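Brerkham plate swap back for a second spring

Brerkham's plate swap returns to the Malledetti Rooms on Sat 14 March, and going by last year it will be packed to the doors!

The idea could hardly be simpler. You bring the crockery you never use, you get a paper token for each piece, and you take home the same number of pieces that somebody else never uses. Last spring 979 plates, bowls and mugs changed hands in one afternoon, and 126 households took part (some of them came back twice, and one family arrived with a wheelbarrow).

Organiser Josiane Chevalier is thrilled with how it has grown. "People come in for a couple of side plates and end up chatting for an hour about their gran's dinner service," she said. "I went home with six soup bowls and I love every one of them."

Dinner plates are always the first to go, especially anything with a bit of colour, so it's well worth getting there early if you are trying to fill a gap in a set. 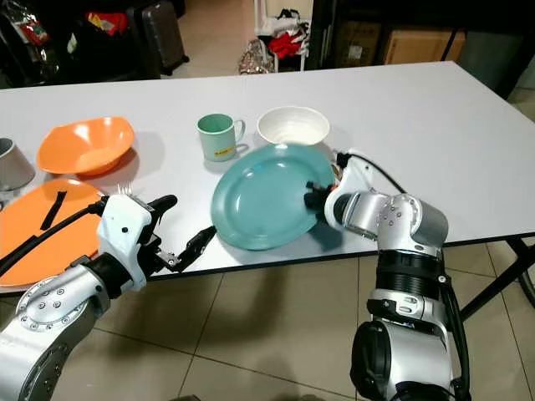
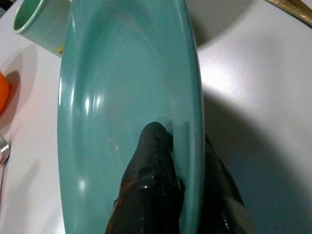
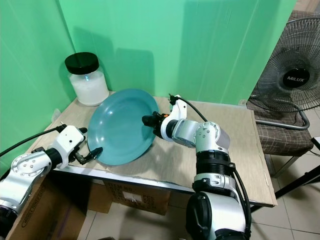
Teal dinnerware, a favourite with Brerkham swappers.

What's new this year

Noel Dagdag will be running a mending table, where he'll show how to fill small chips and glue a broken handle back on. Bring your casualties! Mended pieces are for display only, so please don't plan to eat off them.

There is also a matching board, the brainchild of Takeshi Iwasaki. Pin up the name or a sketch of the pattern you're hunting for, leave a phone number, and with luck someone across town has the missing saucer.

Doors open at 10am and the last tokens are given out at 2pm. Entry is free, and there's tea and cake from the Tiker café. Please wrap your pieces in newspaper and leave very chipped ones at home unless they're for Noel. Anything left over goes to the Catacutan charity shop, which sold 966 pieces from last year's surplus and would happily take more.

A second date in April is being talked about.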